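Clause 9

The auditor for Sirnesus arrived at the Kerkomau bench in February with a copy of the handling standard and a mechanical pencil. Zhuoran Tang had run the bench for 23 weeks. She gave him the stool.

"Clause 6," he said. "Contact with a powered appliance."

"It's a toy cooktop."

"The standard says powered or representing powered."

She had helped write the standard and remembered the afternoon on which those two words were added. Under clause 6, any surface with controls was to be treated as live. A fingertip could touch it only at low force, and each touch was to be logged with a reason.

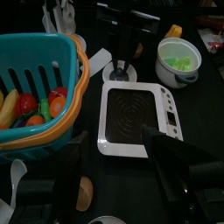

Contact at the lower right of the cooking surface. Control buttons at right, basket at left.

The auditor read the log entry for the touch. The reason field said: locating.

"Locating what?"

"The cooktop."

He wrote this down. The controller was called Misa, and it had filled in the field 3,000 times since the standard took effect. Tang had read every entry. Most said locating. A few said confirming. Under the standard either was acceptable, provided the force stayed within limits, and it had.

"Clause 9," he said. "Shared workspace. Two arms, one object."

"One arm holds the claim. The other waits outside the claimed volume until release."

"Show me."

She started the routine and lowered her voice, out of habit. 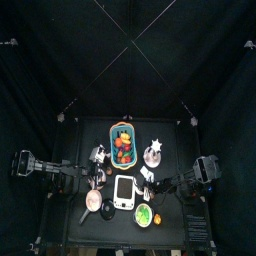

The claim on the basket belonged to the left arm. The auditor followed the claim table on her monitor, where each line changed from open to held and back again. At line 23 the right arm requested the basket and was refused. It filed a reason with the request, though clause 9 did not ask for one.

The auditor turned the monitor toward himself. The field said: helping.

"Is that a permitted value?"

"It's free text."

"Who taught it that?"

Tang opened the change history. The last edit to the vocabulary was signed Lu, who had left the project before the first audit. The edit added 6 words. Helping was the fourth, and Misa had not used it until now.

"I can mark it as a deviation," the auditor said, "or as an observation. An observation needs no corrective action."

"Observation," said Tang.

He clicked the pencil twice and wrote it in. On the monitor the left arm released its claim, and line 24 opened.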